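February, 6:10 in the morning

Day 19 of the cabbage ferment. Crock temperature read low overnight, so I moved it from the pantry shelf to the cupboard over the refrigerator. Brine level unchanged. Smell is sour with a little sulfur, within the normal range for this stage. I have decided to keep the salt at the present strength for the next batch and change only the cut, quarters in place of shreds.

Bok choy is next, if the price holds at the Nekel market.
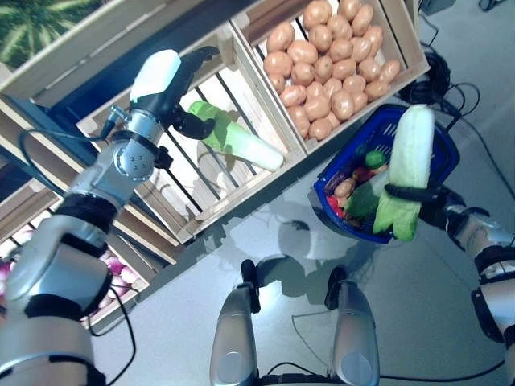
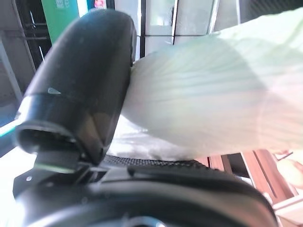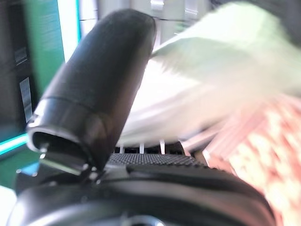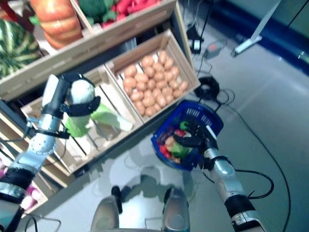
Maribel Ccori wrote back overnight about the salt. Her view is that I am weighing it against the wrong thing. She salts against cabbage and water together, always by weight, and says the spoon measure I was using in the fall explains the two soft batches better than the room temperature does. She also thinks quarters need a longer time in the dry salt before any brine goes in, and that I should bend a rib to check it. If it snaps, it goes back under the weight.

I went through the log with that in mind. The first soft batch was salted by spoon, coarse salt from the Jalora bag. The second was also by spoon, but with the fine salt, and a spoon of fine salt weighs more. If salt were the only cause, the second should have come out firmer than the first. It came out softer. Either the log is wrong or the second batch had another fault. I had noted "lid loose" in the margin and then not followed it up. A loose lid would account for surface yeast but I am not convinced it would account for texture all the way down.

Weights for the next batch, written here so I stop doing this on envelopes: cabbage and water together 2,750 grams. I have set aside 100 grams of the coarse salt, which is more than I need, and will put back the remainder. The kitchen scale drifts when the battery is low. Changed the battery. Checked it against the 300 gram brass weight from the Meinecke set, three readings, all the same.

Cut test from last night. One head, quartered through the core, core left in. The outer leaves took salt quickly and the inner ones hardly at all. On the next one I will lift the leaves and salt at the base, where the rib is thick, and leave the green part mostly alone.

The crock itself needs attention. There is a hairline in the glaze on the inside wall, above the brine line at present, though with quarters the level will be higher. I filled it with plain water before this batch and the outside stayed dry for a full day, so the body is sound. What I can't rule out is old brine sitting in the line. Options are to retire it or to use it only for short ferments. The Valtum jars are an alternative but the mouths are too narrow for a quarter head, and cutting smaller defeats the purpose of the change.

Looked at weights again. The plate I use leaves a gap at the edge and small pieces float up through it. A whole outer leaf tucked over the top — folded under at the sides — has worked better than the plate alone. Keep doing both.

7:45. Temperature in the upper cupboard has come up nearly three degrees since the move. That is faster than I want. Propped the door open and will read it again at noon.

Also outstanding: label the jars from January, which I can no longer tell apart except by tasting; throw out the chili paste with the bad seal; reply to Maribel and ask whether she counts the water already in the cabbage.

Noon. Steady. Door left open. Brine slightly cloudier, a few bubbles along the wall when I press the plate. Tasted one shred from the top. Crisp, salt a bit high, acid coming along. Leaving it until the weekend before moving any of it to the cold.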